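# Rasard Case Register: Site Operator Guide

## Section 4. Setting up an arrivals desk 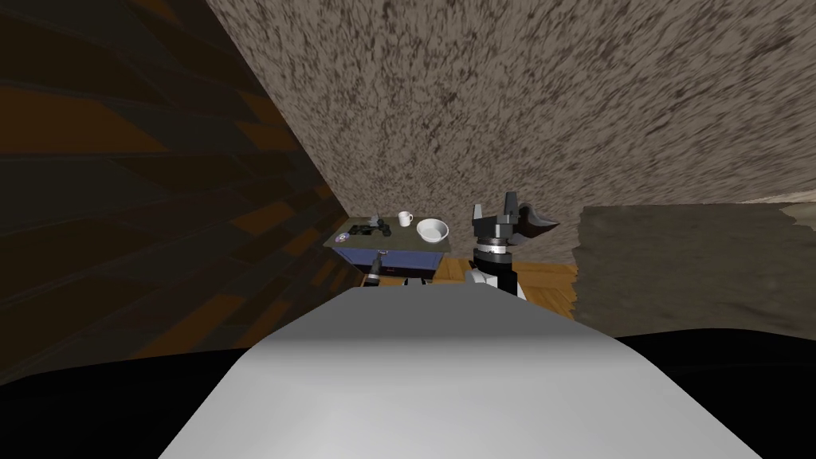
Complete this section before the first transport is admitted to the site. You need a site code, two operator accounts with the Intake role, and a label printer that has passed the test in Section 3. Allow 60 minutes for the full procedure.

### 4.1 Create the desk

1. Sign in with your supervisor account and open **Site > Desks**.
2. Select **Add desk**. Enter a short name that matches the sign at the physical desk.
3. Set **Case range**. Each desk is issued 500 case numbers at a time. Ranges can't overlap, and the register rejects any range already held by another desk.
4. Assign both operators. One enters data and the other checks documents.
5. Select **Save**, then **Open desk**. The status changes from *Draft* to *Ready*.

**Note:** A desk left in *Ready* with no entries for 17 hours closes itself. Unused numbers go back to the site pool.

### 4.2 Register a household

1. Select **New household** and choose the interview language first. The language can't be changed after step 4 without a supervisor code.
2. Enter the head of household. Type the name as the person spells it. If the travel document differs, put that spelling in **Document name**.
3. Add each remaining member. Use **Relationship unknown** if the tie hasn't been confirmed – don't guess.
4. Record the date of birth. Where only the year is known, enter the year and tick **Year only**.
5. Print one wristband label per person and one folder label per household.
6. Read the case number aloud from the folder label and compare it with the screen.
7. Select **Complete intake**. The household now appears in the health and housing queues.

**Caution:** Don't create a second household to correct an error. Use **Amend**. Duplicate households split the housing request, and family members may be given separate quarters.

**Caution:** For a child with no adult relative present, stop at step 3 and select **Refer**. The record locks and passes to the child welfare desk.

### 4.3 Working without a connection

The desk stores entries locally when the link to the Celtetar server is down. A gray bar shows at the top of the form.

1. Continue registering as normal. Don't sign out.
2. When the bar clears, open **Desk > Pending** and select **Send all**.
3. Check that the pending count reads zero before changing operators.

Records marked *Conflict* must be opened one at a time. Keep the version that matches the paper folder and enter your initials in the comment field.

### Revision record

| Issue | Date | Change | Approved |
|---|---|---|---|
| 2 | 2026-04-15 | Section 4.3 rewritten; **Refer** added to 4.2 | Vibeke Ketilsson |

Send corrections to Lemlem Endale, site documentation.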